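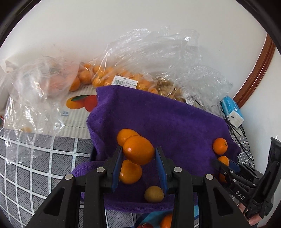
Mandarins on a purple towel.

Backyard citrus with Wendy Haworth
2/22/18

Wendy Haworth has 14 citrus trees on a block in Raston and she'll tell you straight off that's too many. "I started with one lemon. One. Then my neighbour moved away and gave me her pots and that was that."

Caught up with her between jobs, so this is a bit rushed. Notes mostly.

First thing, water. Everyone asks her about fertiliser and she'd sooner talk about water. "Deep soak, then leave it alone. People stand there with the hose for two minutes every night and wonder why the fruit's dry as a biscuit."

She mulches in spring, keeps it well back from the trunk. Lost a good lime to collar rot in her first year at Raston. Still cranky about it.

On picking: don't go by colour. "Taste one. If it's sour, wait. They dont get sweeter in a bowl." She uses snips, never pulls, becuase a torn skin goes mouldy in days.

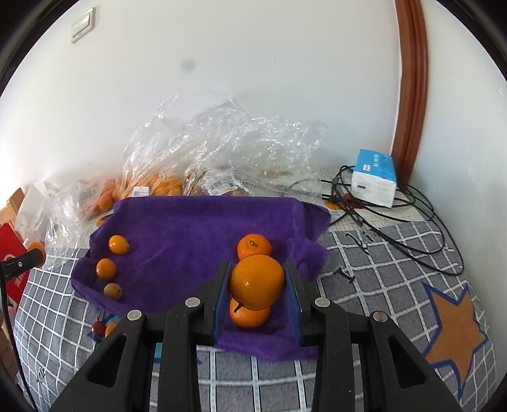 Oranges with the stem ends still on.

And the gall wasp. Big one round here. Wendy cuts out the lumps before the end of winter and bins them, doesn't compost. Her friend Nkechi Ojo over in Brandiver shaves the galls with a potato peeler instead and reckons it's kinder to a young tree. They've argued over it for nine years. "Her trees look better than mine, I'll give her that. Don't print that."

What about the glut? Marmalade, juice in the freezer, bags on the front fence for whoever's walking past. She charges nothing. Tried a honesty box once, got a button and a bus ticket.

Next for her is a blood orange, going in the ground in March if she can find the room. "Might have to move the clothesline."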